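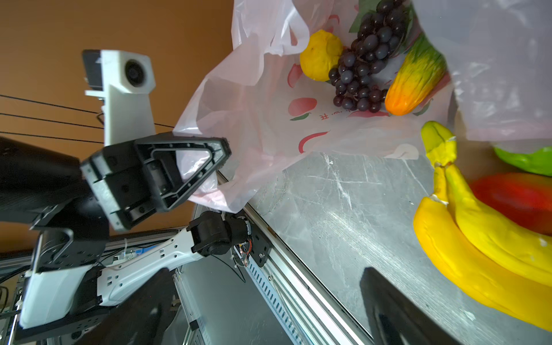

Plastic Bag Use at the Fluvcombe Saturday Market
Student project report, Environmental Studies

Reading time: 4 minutes
Print this page | E-mail this page

Submitted 18th October by Sneha Sachdeva, Edvin Solheim and Nisha Negi
Project advisor: Fadwa Naciri

Background

Fluvcombe has had a market on the old rail yard since 1873. Most of the stalls sell fruit and vegetables, and most of the sellers give out thin plastic bags for free. The town asked sellers in July to start charging for bags, but the charge is voluntary. Our group wanted to find out how many bags leave the market now and whether a charge at the stall changes what shoppers do.

We chose fruit and vegetable stalls only. Bakery and flower stalls mostly use paper, and the one fish stall uses plastic for reasons that a charge would not affect.

Method

We watched 14 stalls over four market mornings, from opening until noon. Each of us took a group of stalls and marked a tally sheet every time a seller handed over a bag. A bag inside another bag was counted as two. Small produce bags torn from a roll were left out, as were bags that shoppers brought from home.

Six of the stalls charged for bags during our study and eight did not. We did not choose which stalls charged. Yogesh Garg, who runs the Bajpai stall, had already put up a sign before we started, and five others followed him.

We also asked 100 shoppers three short questions: did they bring a bag, did they know about the charge, and what do they do with a plastic bag when they get home. Edvin did most of the interviews because he was on the stalls closest to the exit.

Results

We counted 2483 bags in total. The eight stalls without a charge gave out 1873 of them and the six stalls with a charge gave out the other 610. That is an average of 234 bags per stall without a charge and 102 bags per stall with one, over the whole study.

The difference was smaller on the third morning, when it rained. More people accepted a bag at the paid stalls that day, and two sellers told us they stopped asking for the money when the line got long. We kept those bags in the paid group.

Double bagging was most common with melons and potatoes. At the Vituseo stall, which sells potatoes by the sack and half sack, almost every half sack went into two bags.
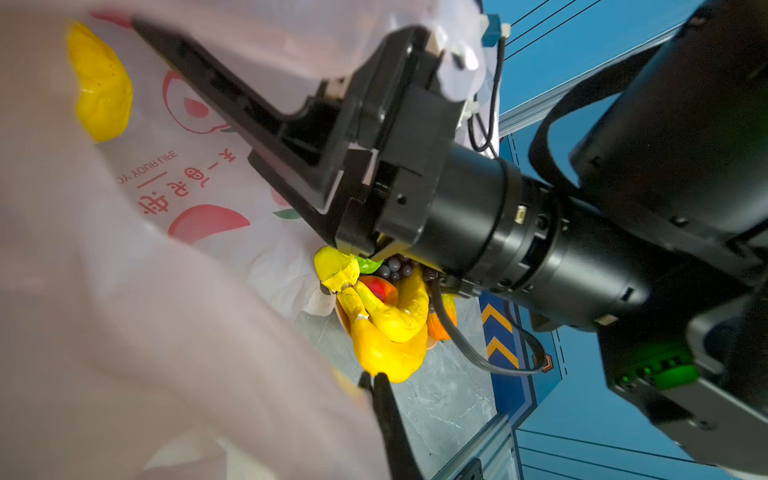

Do shoppers use these bags again once they get home?
Most of them told us they do, usually one time, as a liner for a small trash can.

Very few people in the interviews said they brought the bags back to the market. Several said the bags split at the handles too easily for a second trip. Others kept a drawer full of them and did not know how many they had.

Cost to sellers

Three sellers let us look at what they pay for bags. All three order from the same wholesaler, Vivitz, and buy by the case. They agreed that the charge covers the price of the bag with a little left over, but that making change slows them down. Mr. Garg said he would rather sell a strong cloth bag at cost and be done with it – he has asked Vivitz for a price on those.

Problems with the study

The stalls that charged may have had different customers to begin with. Two of them are near the bus stop, where people tend to arrive with their own bags. We also did not count how many customers each stall served, so a busy stall looks worse than a quiet one. Nisha tried to do both counts on the first morning and found it could not be done by one person.

Some sellers knew what we were counting. One asked us to "put him down for fewer," which we did not do.

Recommendations

The town should make the charge the same at every stall. Sellers told us they were worried about losing customers to the next table, and a shared rule would take that worry away. A collection bin for clean used bags near the exit would also be cheap to try.

If another class repeats this work, we suggest two people per group of stalls – one for bags and one for customers. Blank copies of our tally sheet are in the binder in Ms. Naciri's room.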